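6/19/23

I've been trying to keep fruit out where I'll eat it, and so far the bamboo tray is winning over the crisper drawer. The big orange gets the left side, the little mandarins go wherever they fit, and the jujubes end up all over the place — including on the cloth.

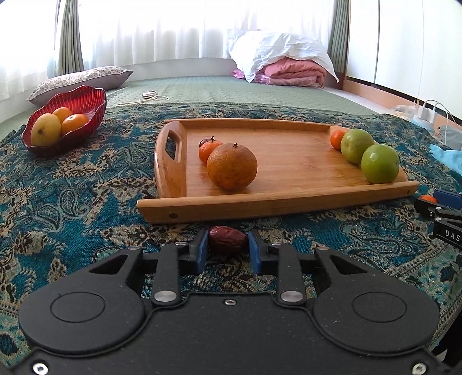 Nadège Cordier wrote in to say that dried jujubes don't belong with fresh fruit at all. She keeps hers in a jar with a tight lid, 200 grams at a time, and soaks a few overnight for tea. Fair enough, Nadège! I did buy a jar back in February and then filled it with buttons (long story, there was a sale at Toltberg).

Anyway, I did a bit of a reshuffle after that and ate two while I was deciding.
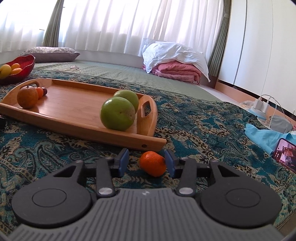

I shop for fruit every 12 days or so, and I always overdo the citrus. My rule now is that whatever's off the tray gets eaten first, so that mandarin on the cloth is dessert. The green ones can stay put at the end by the handle until I decide if they're going in a salad.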